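Review: Nistau Desk Pad, Gray, Large

Posted 28 March 2023 by Ramil Lumanlan

I bought the Nistau pad to replace a blotter that had curled at both ends. I do bookkeeping from home and spend most of the day writing by hand or moving a mouse, so the surface gets used. The pad has been on my desk since August.

It comes rolled in a cardboard tube. The instructions say to leave it flat overnight. Mine took two days, with a heavy ledger on each corner, and one corner still lifted a little after that. It has since settled.

The large size is 54 inches long and 18 inches deep. Measure first. My desk is only a little longer than that, and the lamp base now has to sit on top of the pad.

The color is sold as plain gray. On my desk it changes with the light, greener near the window and slightly pink under the lamp. I don't mind it, but if you are matching other furniture, ask for a sample. Plitlow, the store I ordered from, will mail one for the cost of a stamp.
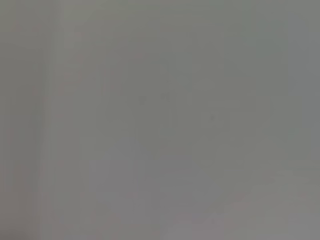 Gray, very close up. The tone shifts a little from one area to the next.

Writing on it is comfortable. A ballpoint on a single sheet does not punch through, which it did on the old blotter. The mouse tracks well at normal speed. With a very light mouse I noticed some drag, and I went back to my heavier one.

Coffee wipes off with a damp cloth if you get to it the same morning. Ink is harder. I have one blue mark near the right side that has faded with soap but is still there.

I also tried the Enar pad, which my office mate Valentin Mihăilă uses. It is thicker and lies flat right out of the box, but it smelled strongly for almost 2 weeks and it costs more. For a shared office I would pick the Nistau.

Good: size, writing feel, easy to wipe.
Not so good: slow to flatten, color varies with the light, ink stains.

I would buy it again in the same size. If you reorder, the item number on my receipt was 3809. The smaller pad has a different number and ships folded, so check before you pay.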